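Home Stories Archive Submit About

The Soft Pair

Filed under: Short Fiction, Workplace

Jussara Camargo had the bench until six, and at ten past four the tape roll was still on the mat.

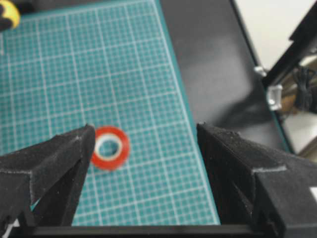
"Left side again," she said.

Anselmo Amaral wrote it down. He had a clipboard because the tablet was charging, and he had been using the clipboard for so long that the tablet had finished charging and gone to sleep. The sheet had two columns. One was headed Rangel and one was headed Inmont, after the companies that made the fingers. Under each there was room for 80 tries.

"Left side how?" he asked.

"It comes down too close on the left. Then it pushes the roll instead of closing on it."

"Is that the finger or the arm?"

"That's what they're paying us to find out."

Nobody was paying them very much. Notilix wanted a report by the end of the week, and the report had to say which pair of fingers to buy. They wanted 500 of them. Anselmo had read the email twice and still thought somebody in the Flinley office had already decided, because the Inmont fingers cost less and the email mentioned that in two different paragraphs.

Jussara sent the arm home and let it come down again. The black fingers opened over the grid. They had picked up lint from somewhere, and she had stopped wiping it off after lunch. The controller clicked. The fingers closed, the roll slid, and the left finger rode up over the edge of it and stopped.

"Miss," she said.

He made a mark.

"You could move the roll over a little," he said.

"I could."

"I'm only saying. If it started in the middle, it would pick it up."

"Then we'd have a report about a roll in the middle."

Anselmo put the clipboard down and went to get coffee. The machine was in the hall outside the parts room, and it took a long time to heat. He stood there and thought about May, when they had run the cameras. There had been three of those to compare. He had liked the cheapest one. He had written that it lost the edge of anything shiny, and Notilix had thanked them for the thorough work and bought it anyway. In June a man had called to ask why it lost the edge of anything shiny.

When he got back she had her hand flat on the bench and was looking at the fingers from the side.

"What did you do with the spacer?" she asked.

"Which spacer?"

"When you changed the pair over. There was a thin washer behind the left one."

He thought about it. He remembered the four screws and he remembered the little dish he had put them in. He went to the shelf and looked in the dish. The washer was in it, under a cable tie.

"How many have we done since then?" she said.

He turned the sheet around so she could see it. All but 7 of the Inmont tries were filled in.

She read down the column without saying anything. Most of it was misses. If they sent it the way it was, Notilix would have to buy the Rangel pair, and for once the better fingers would go on the machines. Anselmo did believe they were better. He had believed it since the first morning, before there were any numbers at all.

"They'd never know," he said.

"No."

"And the Rangel ones are better."

"Probably they are." She held out her hand for the washer. "Get me the small driver."

It took a few minutes to put the spacer in. She ran the zero routine and checked the opening against the grid lines. Anselmo drew one long line down the Inmont column and wrote "spacer left out, A.A." next to it, and then he got a clean sheet and wrote the date at the top, 2 Aug 2026, and the same two headings.

"We only have the bench until six," he said.

"Call downstairs and ask for it until nine."

He called downstairs. They said eight. He said that would be fine, and he texted his sister to say he would miss dinner and she should go ahead and eat.

Jussara put the tape roll back on its mark and sent the arm home. The fingers opened and came down, and closed, and the roll went up off the mat with them and stayed there.

"Hit," she said.

Anselmo made a mark. He looked at it for a second and then moved his pen to the next line.

"Go ahead," he said.

More stories
The Night Shift at Gate 2
What the Surveyor Left
A Key for the Upstairs Room
My Uncle's Boat, Unpainted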